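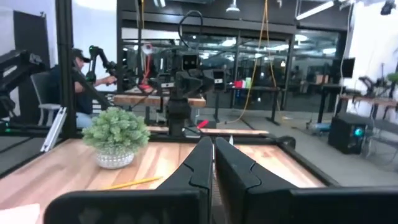 Re: Desk clearing, where are we really?

stockdale_m
Teleop numbers look fine to me. A person on a leader arm can put a pencil away and shift a potted plant all day. The policy trained from that got 66 of 134 on our pencil task. I would not call that doing chores.

juvell
How many demos?

stockdale_m
1,000. Same table, pencil angle varied.

Bradley Lightfoot
Then your problem is contact, I think. A pencil flat on wood leaves almost no clearance for a parallel gripper. Try thinner fingertips before you collect more data.

arkholm7
Disagree. We went to thin tips in July and gained 10 points, then lost them again on paper. A sheet lying flat is still the worst item on any desk.

Bradley Lightfoot
Slide it to the edge and pinch it there. Shops have done that with sheet stock for years.

arkholm7
With a fixture, yes. A desk at home has no fixture – and there is a plant in the way.

himberg
What was the cycle time on the 66?

stockdale_m
Not logged. Slower than me by a wide margin. Will rerun with a timer.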